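Lerkton Community Kitchen Refurbishment
Interim Progress Report to the Fedari Fund
Prepared by Dilani Kumarasinghe, Project Manager
July 24, 2020

Summary

Work on the shared kitchen at Lerkton House has reached the end of its second stage. The counters and backsplash are in place, and the kitchen has been stocked with basic equipment for residents. The remaining work concerns storage, lighting and the printed guidance for users. The project is expected to close in August, as set out in the grant agreement.

Work completed

The old counters were removed by Peeters under the contract approved by the Fund. The new surface is white marble with gray veining, and small mosaic tiles in green and gray have been fitted behind it. Radoslava Šimko inspected the joints and the edge of the tiling on our behalf and asked for one section of sealant to be redone. Peeters carried out this work at no extra charge.

Residents had told us that the former kitchen left them too little room to prepare food. Items in daily use are now kept along the back of the counter, and the middle is set aside for cutting and mixing. 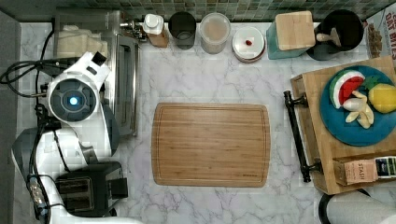

Main preparation counter, with bamboo cutting board and, at right, a wooden serving tray.

The toaster and toaster oven have been placed at the left end of the counter. Plates and some food containers remain on the counter until the wall shelves are delivered. Khrystyna Levchenko is preparing a labeling plan so that shared food can be told apart from residents' own supplies.

Spending

Spending to date on this stage is $2,766. A further $800 is committed to shelving from Drodow, and the invoice will be forwarded once the goods have been received. No transfer between budget lines is requested.

Matters outstanding

Delivery of the shelves has been delayed by the supplier. Nazar Demchenko is in contact with Drodow and will confirm a new date in writing. The light over the sink has still to be replaced.

Liudmyla Dovhaniuk has drafted a care sheet for the marble, covering spills of vinegar and lemon juice and the use of cutting boards. It will be posted in the kitchen after residents have commented on the draft.

Next steps

Shelving and lighting will be installed in August, followed by four short introductory sessions for residents. A final report with a full statement of costs will be submitted when these sessions have been held.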